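How to Practise Shifting on the Cello

Posted 23 February 2018 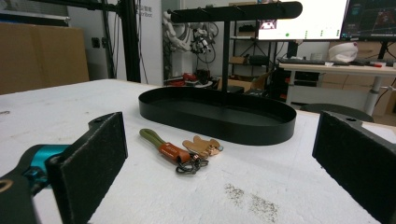

A lanyard and a tan leather charm on a white table.

Shifting means moving the left hand from one position to another along the fingerboard. Most students meet it once they are comfortable in first position, and the usual trouble is landing flat or sharp of the note. The steps below cover the shift from first to fourth position on the D string. The same method works on the other strings.

Before you start

Tune the cello and check that the endpin is set at your normal height. If you change the height from day to day, the distances under your hand will feel different. You will need a metronome and a pencil. A drone is helpful but you can do without one.

Step 1: Learn the sound of both notes

Play E with the first finger in first position. Then play the open A string and sing the note. That A is where your first finger will land in fourth position on the D string. Sing from E up to A a few times before you move your hand at all. If you can't sing the interval, go back and play the open strings again.

Step 2: Release the thumb

A tight thumb is the most common cause of a jerky shift. Play E, then tap the back of the neck lightly with your thumb while the note sounds. Keep the finger down and the bow moving. When you can tap without the note wobbling, go on.

Step 3: Slide slowly

Set the metronome to 90. Play E for 4 beats, slide for 4 beats, and hold the A for 4 beats. You should hear the whole slide. The hand, thumb and forearm travel together, and the elbow comes along with them. Don't reach for the note with the finger alone.

Check the A against the open string. If it is out, don't roll the finger to fix it. Go back to E and do the shift again.

Step 4: Shorten the slide

Keep the same speed. Cut the slide to 2 beats, then to one. Lighten the finger so that it stays in contact with the string without pressing it to the fingerboard. Slow the bow a little during the move and the slide will fade into the background.

Step 5: Come back down

Shifting down needs the same care. Play A, lighten the finger, and return to E. Many students let the hand drop too far and end up flat. Play the E together with the open A string to hear whether it is in tune.

Step 6: Change fingers

Once first finger to first finger is reliable, play E with the first finger and shift to B with the third. Move on the first finger until you reach A, then put the third finger down. The old finger guides the shift.

How long to practise

Five minutes a day is enough. Use two or three of the steps each time and finish with a short passage from a piece you are learning. Circle the shifts in pencil and write the guide note above each one in brackets.

Next lesson: shifting to fourth position on the A string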